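Kirsty Maihi wrote:
> Does anyone sort veg and fruit before it goes in the cupboard, or just tip the lot in a bowl?

Hi Kirsty,

I'm a sorter! Everything goes out on the table first (blue plaid cloth, so it's cheery) and I pick through it. My rule is oranges in the tray till last, as they keep me going. Rangi thinks I'm mad, but he once lost a turnip for 7 weeks.

Fruit and veg, tray and tablecloth:
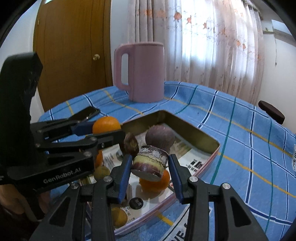
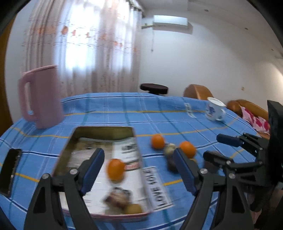
Stoviveck, 19 June 2022

Bring your spare onions on the next swap, I'm always short.

Maxine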